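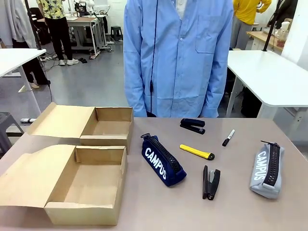
3.2 Items and boxes

The packing activity used a small set of desk supplies and two plain brown cardboard boxes with hinged lids. The supplies were two zippered pencil cases printed with the word CAMPUS, one navy and one light gray, two black staplers, a yellow utility knife and a black marker. We chose these because they are the sort of thing that ends up in a shared desk drawer and has to be divided when two people move to separate desks.

The set has two pairs and two single items. The pairs can be split evenly, one to each box, and most people would agree on how to do that. The knife and the marker are harder. Either box is a reasonable place for them, and the written instructions did not say which was right. The blade of the knife was kept retracted at all times.

At the start of a round both boxes stood open and empty on the left side of the table, one in front of the other, with the lids turned out to the left. The supplies lay to the right of them. We did not mark positions on the tabletop - the items were laid out by hand and their spacing varied from round to round.
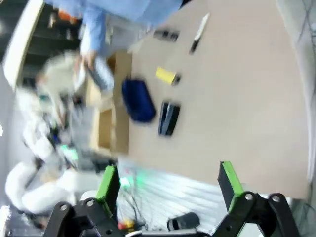 Rounds were logged by Hazel Gallagher and checked against the written record by Bernadette Haddad. For each item the log gives the box it went into, its place in the packing order and whether it was later moved. A round was closed when the table held nothing that belonged in a box. We logged 177 rounds between June and February 2024. The first 20 were used to settle the wording of the instructions and are left out of the results in Section 4.

The pencil cases take up the most room, and their position decides how much space is left for the rest. A case laid flat along one wall leaves a clear strip for a stapler. A case that is tilted or set across the box makes the remaining space awkward. We therefore added a short code for the way each case was lying - flat, tilted or on edge.

Figure 4. The two boxes with items in each, and a navy pencil case and yellow utility knife on the table.

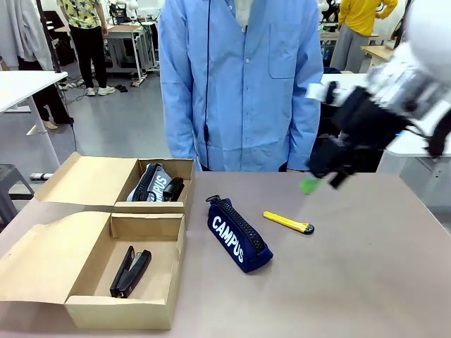
Order was coded separately from position. An item counted as packed once it rested fully inside the walls of a box, whatever its angle. If it lay across a wall or on an open lid it was coded as not yet packed. Lids were left open until the round was closed, and the time taken to fold them over is not included in the round times.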